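Unit 3: Reading a Parish Map

The Heywood map was drawn in 1697 and copied in July of a later year by a clerk at Jestard. We use the copy. Field names run along the hedges, and the scale bar is in chains – convert before you measure anything.

Check three things first: the north point, the border notes and the color of the roads. Brown roads were open to all. Uncolored ones were private. The mill at Ludham is listed in a rental of 1455 but is missing from the map.

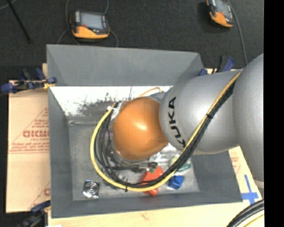 A student in the last group asked whether the missing mill could mean the map was left unfinished. It could. Compare the river bend with the Vollari survey and write 20 lines on it for next class.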